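Section 4. Setting Up the Sorting Surface and Divided Organizer

This section covers the Pluvetti bench board and the clear tinted organizer that is used with it. Read Section 3 (unpacking and inspection) before starting. Part numbers are listed in Appendix B.

4.1 Before you begin

The board is supplied with a protective film on both faces. Remove all of it. Film left on the underside lets the board slide, and the adhesive becomes hard to remove after a few weeks.

You will need:
A flat table, at least as wide as the board
Four Atel non-slip pads
A soft cloth and plain water
The organizer, with all dividers fitted

Caution: Do not use solvent or abrasive cleaner on the organizer. The tinted plastic clouds permanently.

4.2 Placing the board

1. Clear the table and wipe it down. Let it dry fully.
2. Fit one pad to each corner of the board's underside, 60 mm in from both edges.
3. Lower the board onto the table with the long side facing the operator.
4. Slide the board toward the operator until a narrow strip of table shows along the far side. If the table has a cable hole near the far edge, leave the hole uncovered.
5. Press down on each corner in turn. The board must not rock. If it does, check that the pads are seated flat before shimming.

Note: The strip at the back is a reference line. Once its width is even from end to end, the board is square to the table and no measuring is needed.

4.3 Positioning the organizer

1. Close the organizer before lifting it. Small parts move between compartments when the box is carried open.
2. Set it on the left part of the board. Left-handed operators may mirror the layout.
3. Turn it so that the latch side faces the operator.
4. Keep the center of the board clear. This is the working area, and nothing should be stored there between batches.
5. Open the lid and check that every divider is pushed fully down. A raised divider lets washers and other thin parts pass underneath.

Note: Users of the older Bunting box will find that its dividers are slightly taller. The two sets are not interchangeable – do not trim one to fit the other.

4.4 Loading limits

The maximum load for the organizer is 490 g, spread evenly. A single row of compartments should hold no more than 171 g. Heavier hardware belongs in the Gristier steel drawers described in Section 6.

Fill compartments to two-thirds of their depth. Overfilled compartments spill into their neighbors when the lid is closed, and the whole row then has to be sorted again.

Reference views, board in place:
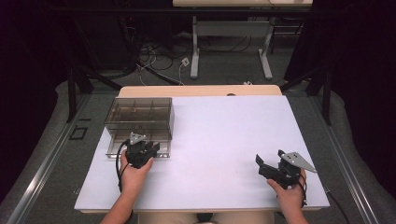
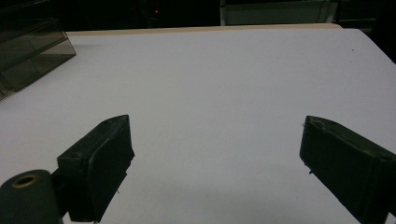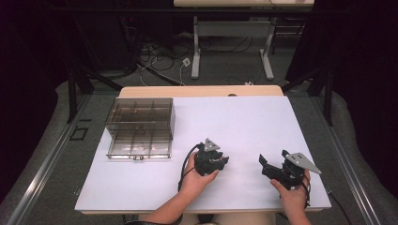
4.5 Checking the layout

1. Sit in the normal working position with both forearms over the board. You should be able to reach the back row of compartments without leaning.
2. If you have to lean, move the organizer toward you in small steps. Do not move the board.
3. Check that no part of the organizer overhangs the board.
4. Look at the surface from a low angle with the room lights on. Glare across the working area makes small bright parts hard to find – change the angle of the lamp before changing the position of the board.

4.6 Cleaning and storage

Wipe the board at the end of each shift with a damp cloth, then with a dry one. Pencil marks come off with a white eraser. Ink should be treated the same day.

Empty the organizer before washing it. Take out the dividers, rinse everything in lukewarm water and leave the parts to dry on a towel. Refit the dividers only when the slots are dry.

Store the board flat. If it has to stand upright, the clear height required is 455 mm and the board must be supported along its full length. Boards left leaning at an angle take on a bow that the pads cannot correct.

Revision note: Limits in 4.4 updated by Rezaul Cassim, checked by Hatice Taşdemir, 16 September 2023. The May edition of this section should be discarded.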